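Visit Report: Open Day at Khương Studios, Judemcombe

Prepared for members of the Ostell Screen and Celebrity Press Association
Jun 7, 2021

Purpose of the visit

The Association was invited to attend the annual open day at Khương Studios, the film and television facility on the eastern side of Judemcombe. Two members of the events desk attended on behalf of the Association. The visit had two aims: to see the new publicity and interview rooms, and to learn how the studio intends to handle press access for the romantic drama Ular, which begins its promotional run in July.

The studio issued 800 passes for the day, of which 443 went to accredited press and the remainder to members of the public who had entered a drawing. Separate entrances were provided, and both lines moved at a reasonable pace.

Arrival and welcome

Guests were received in the main lobby and given a printed schedule, a lanyard and a map. The map did not show the temporary walkway between Stage 1 and Stage 2, and several guests had to be redirected. Staff were courteous and quick to help.

The opening remarks were made by Thịnh Thái, head of publicity. He thanked the local press for its patience during the long period in which in-person interviews were suspended, and confirmed that the studio will return to face-to-face interviews for its leading cast. Outdoor photo calls will be offered first, with indoor sessions limited to small groups.

Mr. Thái asked that questions about the private lives of cast members be submitted in advance. This drew some discussion from the floor. He agreed that reporters would not be prevented from asking a follow-up question where a performer had raised a personal matter without being prompted, and he undertook to put this in writing.

Tour of the stages

The tour was given in groups of about 300, later split in two when it became clear that the back rows could not hear the guide. Stage 1 was dressed as the family dining room used in the first half of Ular. The table had been laid for the engagement dinner, and guests were permitted to walk along one side of the set. Photography was allowed there but was not permitted on Stage 2, where a song sequence is still to be completed.

The wardrobe department displayed costumes worn by the two leads. The green wedding outfit attracted the most attention, and the head cutter answered questions on the embroidery for well over her allotted time. Members writing on fashion may wish to request a separate appointment, as the studio is willing to arrange them.

Bottle and can on a gray surface.

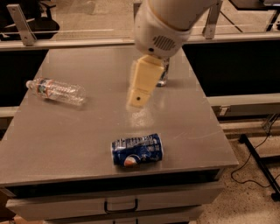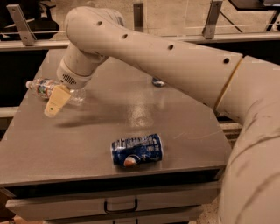 Interview rooms and press facilities

Four interview rooms have been built on the upper floor. Each has its own lighting, a fixed backdrop and seating for up to six people. Sound from the corridor could be heard in the room nearest the stairs. The Association's representatives raised this with staff, who said that a heavier door is on order.

The press workroom is a clear improvement on the old arrangement. Desks are wide, power outlets are plentiful, and the wireless connection held up during the busiest part of the afternoon. Lockers are available on request from the front desk.

Question session with the director

Tài Nghiêm, director of Ular, took questions for forty minutes in the screening room. He spoke at length about casting and said that the two leads had not met before the first script reading. Asked about the attention given to their joint appearance at a charity dinner, he replied that he was pleased audiences had taken an interest and had nothing to add.

He also confirmed that the first trailer will be shown at a fan event in Judemcombe, with 1000 seats available. A portion will be set aside for fan clubs that registered before the end of last year. The ticketing arrangements for the general public have not been settled.

Two short scenes were screened. The studio has asked that their content not be described before the trailer is released, and members are reminded that the Association accepted this condition when it took up the invitation.

Matters for members

Members who wish to attend the July photo calls should send their names to the events desk, stating whether they require an indoor session. Requests for one-to-one interviews will be forwarded to the studio as a single list.

The written guidance promised by Mr. Thái will be circulated once it is received. Accreditation cards issued for the open day are not valid for later events and should be returned by mail.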